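Section 4. Setting up and keeping a bedside or side table

4.1 Before you start

This section applies to the Jindby side table with a white top, fitted with one table lamp and up to two small ornaments. Read it through once before placing anything. The lamp must be unplugged until step 6.

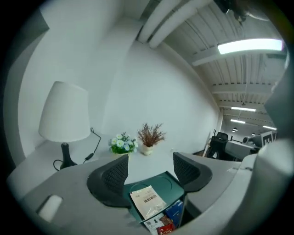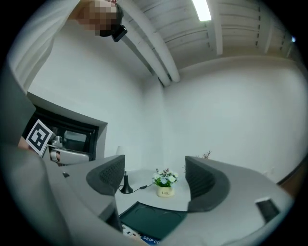

Side table with a white top, in a white-walled room.

The order in which items go on the table matters more than their final spacing. Place the lamp first. It is the tallest and heaviest item and the only one tied to a socket, so its position fixes everything else. A lamp with a wide drum shade takes up more room at the top than at the foot, and the clearance should be measured from the rim of the shade. Where the flex has an inline switch, as on the lamp with the black bottle-shaped base, leave enough slack for the switch to lie on the tabletop within reach. Ornaments follow, and trays and packets come last.

4.2 Placing the items

1. Wipe the top with a damp cloth and dry it. Do not use scouring cream on a white finish.

2. Stand the lamp towards one end of the table, on the side nearer the socket. Keep the rim of the shade at least 8 cm from any wall.

3. Lead the flex behind the base and down the back of the table. Do not pass it under a pot or tray.

4. Set the ornaments against the wall, lower piece next to the lamp. Artificial flowers in a low container and dried sprigs in a small pot may stand side by side. Keep both clear of the shade.

5. Place the tray at the front. Put flat packets in first and boxed items on top. If a tray has a moulded recess, keep the recess free for a cup or a small round tin.

6. Plug in the lamp and work the switch twice. Check that the shade sits level on its ring and that the base does not rock.

Caution: Dried stems and fabric flowers burn easily. Never let them touch the bulb or the inside of the shade.

Caution: Do not water artificial or dried arrangements. Water left in a ceramic pot can mark the finish when the pot is moved.

Note: If the base rocks, turn it a quarter turn and try again before adding a felt pad. Pads (part Tukel 17) are supplied in the small bag with the table fittings.

4.3 Papers and packets

Paper packets should lie with the printed side up so that the contents can be read without lifting them. Opened packets are folded over twice and clipped. Anything that has to be kept dry goes into the drawer, if your model has one – the tabletop is not suitable for long storage.

4.4 Weekly care

1. Switch off and unplug the lamp. Wait 30 minutes for the bulb to cool.

2. Dust the shade from top to bottom with a soft dry brush.

3. Lift each ornament by its container, never by the stems or blooms. Shake out loose dust away from the table.

4. Clean under the tray. Crumbs and grit scratch the finish when the tray is pushed back.

5. Return the items in the order given in 4.2.

Note: Replacement shade rings are listed in Section 7 under Ginon. Quote the number stamped on the old ring.

Checked by Wanting Lü, August 19, 2023.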